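We got to the Joltinport open day just after the doors opened at 10. Entry was free, and parking cost $3. Most people had come for the roasting hall, where Cocco runs 300 pounds of green beans through the big drum before lunch. Vignesh Unnithan led our tour and answered questions about storage and shipping. The tasting room came next, with 7 coffees set out in paper cups. I liked the Brestness blend best.

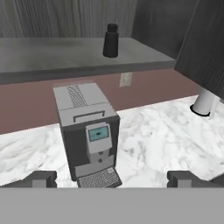
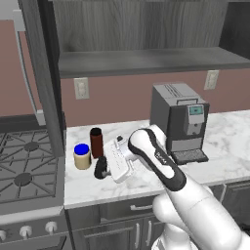 Coffee machines on marble counters, Joltinport open day

The Pasteo bakery next door was open too, but the line was long and we skipped it. Lunch was soup and bread in the yard. The last tour leaves at 3, and the shop stays open a little later.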